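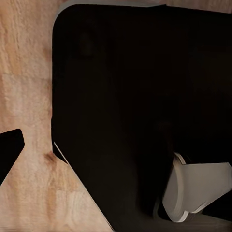
Kitchen tips for community suppers

The Nevwood women's rights group has cooked for its legal advice evenings since January. These notes are for anyone taking a turn at the stove.

Ask about diets when people book, and write the answers on the sheet by the door. Keep meat and vegetable dishes on separate tables, with two serving spoons each.

Soak chickpeas the night before. Drain them, cover with fresh water and simmer until soft - salt goes in at the end.

Wipe wooden worktops along the grain with a damp cloth and dry them straight away. Lemon juice and salt will lift most onion smells.

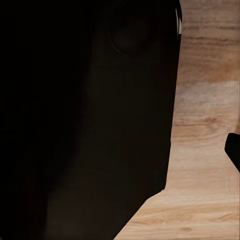 Close-up, dark surface with a faint ring

Cool leftover rice quickly, put it in the fridge and throw it out the next day. Label boxes with the date.

Leaflets stay out of the kitchen. Spare copies are in the hall cupboard, and Leandro Pastor has the key until 7.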